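**PRESS RELEASE**
**June 2018**
**For immediate use**

# Brullham limerick prize goes to a poem about a marrow

A limerick about a stolen marrow has won this year's Brullham Limerick Prize. The competition drew 122 entries, the most since it began, and was judged at the Schmieder Rooms in Brullham.

The winner is Teodora Dimitrov, who entered for the first time. She receives £100 and her poem will be printed on the back cover of the prize booklet. It reads:

> A grower who lived at Thorpe Bay
> Had his marrow made off with in May.
> Though he searched every shed,
> It was found in the bed
> Of the fellow who'd led him astray.

Entries opened in February and could be sent by post or handed in at the Schmieder Rooms. The rules asked for five lines, a proper limerick rhyme and nothing that could not be read aloud before nine o'clock in the evening. Entries that missed out a line or ran to six were returned with a note, and most of the writers sent in a corrected version.

There were four classes: Animals, Food and Drink, Travel, and Anything Else. The overall prize was chosen from a shortlist of 13, which were read out twice each, by two different readers, with the writers' names removed. The judges wanted to hear whether the rhythm held up when the person reading had not written it.
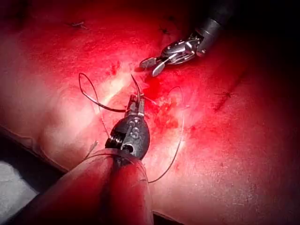
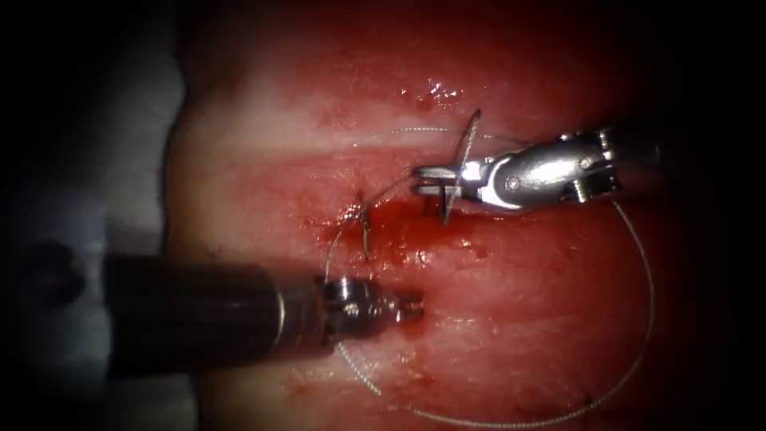
*Curved surgical needles held in the jaws of robotic instruments.*

Teodora Dimitrov said: "I wrote the last line first and then could not get anything to fit in front of it for a week. The marrow was a cucumber until quite late on, but cucumber is a hard word to put in a limerick. I am very pleased, and my brother would like it known that he suggested May."

The Animals class was again the largest, and more of its entries were about cats than about any other animal. Travel was the smallest. The judges would like to see more entries in Travel next year and will accept bus journeys.

A commended entry in Food and Drink, from a writer who asked to be listed only as "Hungry", runs:

> A baker who worked through the night
> Made a loaf of incredible height.
> When it wouldn't go through
> The back door, the whole crew
> Had to stand there and eat it by bite.

The judges noted that "by bite" is not quite English but voted for it anyway.

## Booklet and reading

All the shortlisted limericks will appear in *Clarar*, the prize booklet, which is printed by Elasis. Shortlisted writers will each be sent a free copy. Other copies will be on sale at the Schmieder Rooms while stocks last.

There will be a public reading at the same venue when the booklet comes out. Admission is free. Anyone who entered this year may read one limerick from the floor, whether or not it was shortlisted, and should give their name at the door.

Next year's competition will have the same classes and the same rules. Entry forms will be available from the Schmieder Rooms in February.

**ENDS**

**Note to editors:** The two limericks above may be reprinted in full. Please keep the line breaks and credit the Brullham Limerick Prize.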